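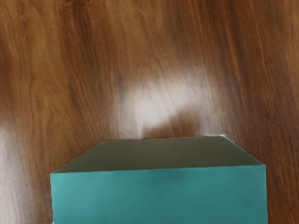
Vratislav Dvořáček wrote in to ask why a guide to buying an arm should begin with a simulator, when the money is going on hardware either way. Fair question, and the reply I sent him grew into this page.

How to plan a budget for a first robot arm

We run a small teaching workshop at Gutlow and bought our first arm in September. The steps below are the order we would follow if we did it again. They assume light tabletop work: picking up small parts, stacking, placing, sorting.

1. Write down the job

One page is enough. Put down the size and weight of the heaviest part, how far it has to travel, and how exactly it must be placed. Our page said small cubes and boxes, nothing over 200 grams, all within reach of one table. Suppliers will ask for this before they quote, and a vague answer tends to get you a bigger arm than you need.

2. Try the job in simulation

Build the table and the parts at their true sizes, then load a model of each arm on your shortlist. Start with the dull checks. Can it reach the far side? Does the gripper open wide enough for the widest part? Is there room for the elbow if the bench stands near a wall?

After that, run the task itself. A stack of two blocks is a good first test, as the hand has to come down from directly above and let go without knocking the lower block. Keep a note of anything that fails on reach or clearance. Grip and friction are harder to trust on screen, so mark those as things to see at a demonstration.

Allow two weeks of somebody's time and put it in the budget as a cost.

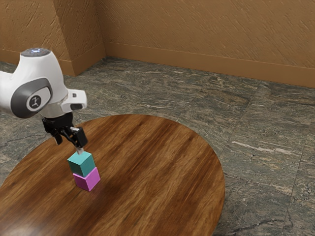 3. Price the whole cell

The arm is one line on the sheet. The others are:

Gripper, and spare fingertip pads
Mounting plate or stand
Controller and cables
Guarding, or a safety assessment if you plan to go without
Software licences, with the yearly renewal shown separately
Delivery, fitting and training

We left the stand off our first sheet and had to go back for more money, which took 8 weeks to approve.

4. Ask for matching quotes

Send the same page to every supplier. We had quotes from Driltance and Mutar, and they could not be compared until Eilidh Shearer retyped both into one table. Driltance had included the gripper and Mutar had not. Ask for each item on its own line, with the lead time and the length of the warranty beside it.

5. Check the room

Measure the bench, the doorway and the distance to the nearest socket. Ask what the bench will carry when the arm is moving at full speed - the figure is higher than the weight of the arm standing still. If the bench is doubtful, price a floor stand now.

6. Set money aside for the first year

Hold something back for replacement pads, a second set of fingers and a service visit. Rennie, who did our fitting, charged for call-outs by the half day, so we saved up small faults and had them dealt with together.

Keep the simulation files as well. When a new part comes along you can test it there before ordering fingers to suit.

Page last changed April 2024. The blank budget sheet is available from the workshop office on request.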